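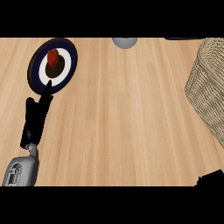

Filed under: Course Handouts, Staying Safe Online

Week 2: Passwords, and how to live with them

Welcome back, everyone! Last time we got as far as setting up your Clurbridge accounts (well done to those who managed it on the library computers, which were being slow), and a good many of you asked me afterward what makes a password a decent one. So let's spend this session on that, and we'll leave backups until later in September.

The main thing is length. A short password full of odd symbols is hard for you to remember and fairly easy for a computer to guess, while four or five unrelated words strung together are the other way around. Please don't use song lyrics or your street, though, however tempting!

The second thing is reuse. Suppose a small shop, let's call it Trerance, loses a list of 3000 customer logins. Whoever gets that list will try every one of them on email and banking sites, and if 822 of those customers used the same password everywhere, that's 822 people having a very bad afternoon.

A password manager takes care of most of this for you. We'll be using Skenero in class, but if you already have one you like, do keep it.

Before next time:
- Change the password on your main email account.
- Turn on two-step sign-in for it, and print the backup codes.
- Read the first 2 pages of the Bosman booklet (the rest can wait).

Share (2)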